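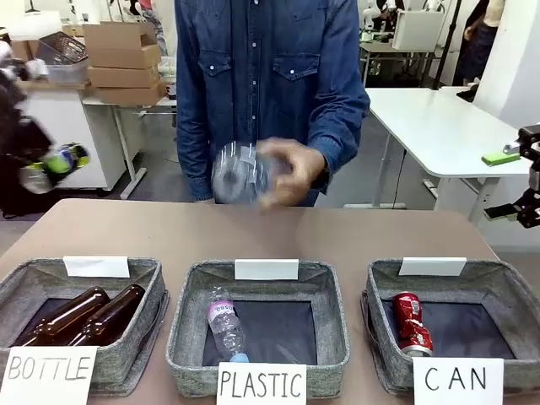

Mahfuz Amarasinghe
Können Maschinen endlich den Müll raustragen? War heute in Kemberg und hab mir Flaschensortieren angeschaut. Kurzfassung - jein. 1/4

Aufgabe klingt lächerlich: Glas, Plastik, Dose, jedes in seinen Korb. Macht mein Neffe mit 4 nebenbei. Für nen Greifer ist klares Plastik aber die Pest, sieht man ja kaum. Und ne zerdrückte Dose ist jedesmal ne andere Form.

2/4
Haque meint, im Haushalt in 2 Jahren. Glaub ich nicht. Bei Goltasley im Lager vielleicht, da liegt alles halbwegs gleich rum. In meiner Küche nicht. Da steht die Pfandtüte hinter der Tür und drin ist noch ein Joghurtbecher mit Löffel.
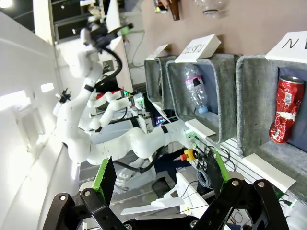 Dose und Wasserflasche, jede in ihrem Korb, vom Greifer aus

3/4 Was mir keiner beantworten konte: wer spült die Flaschen aus? Wer macht den Deckel ab?? Sortieren ist doch der leichte Teil. Onama hat dazu im Februar was geschrieben, ungefähr 331 Kommentare drunter, die meisten wollen eh lieber was das Wäsche faltet.

4/4 Also Stand jetzt - Werkhalle ja, bald. Küche nein. Ich bring mein Pfand weiter selber weg, gleich noch, der Laden macht um acht zu. Falls wer so ein Ding zuhause hat und es läuft wirklich: bitte meldne, will ich sehen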